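Glossy countertop on a drawer cabinet: is the "self-healing" coating worth it?

Posted in Kitchen & Surfaces, 3 replies

plomulmont_renter
Member, 262 posts

We moved into a furnished place in Carkdale and the kitchen came with a gray-brown drawer cabinet that has a very shiny top. Cans, a snack bowl and chip bags end up on it all day. The store where we bought our other shelves wants to sell us a Lideo coating kit that supposedly makes cup rings and scratches vanish by themselves. I don't believe it, but I also don't want to lose the deposit over this thing. Has anyone used it on a surface like this? And do the drinks need coasters or not? My roommate says a cold can never hurt anything.

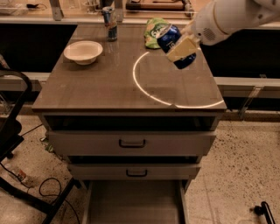 The top in question, with the usual cans and snacks.

The shine shows every reflection, so I can't tell half the time if I'm looking at a mark or a light. There are faint grid lines in it too. I assume those are part of the surface, but I'd like to hear it from someone who isn't selling anything.

joly_flats
Regular, 3818 posts

Save your money. "Self-healing" on a kit like that usually means a soft clear layer that fills tiny scuffs for a while. A real scratch stays a scratch, and now you have a coating to peel off before you move out. Ask the store what's in it and watch them read you the box.

For the mark or light problem, move your head. A reflection moves with you and a ring stays put. Then wipe with a damp cloth and a drop of dish soap, dry it right away, and look again from low down with the lamp off. If the grid lines run evenly over the whole top, I'd guess pattern, but I'm guessing from a photo. Run a fingernail across one. If it catches, tell the landlord now, in writing.

Coasters, yes. Your roommate may be right about one can. I wouldn't bet a deposit on a summer of them. And shut the top drawer before anybody pours a drink over it.

tilehound
New member, 2 posts

Used the kit on my desk, looks great, 10/10 would buy again

joly_flats
Regular, 3818 posts

How long ago did you put it on? And has anything scratched it yet?

plomulmont_renter
Member, 262 posts

Fingernail doesn't catch. Skipping the kit and getting coasters.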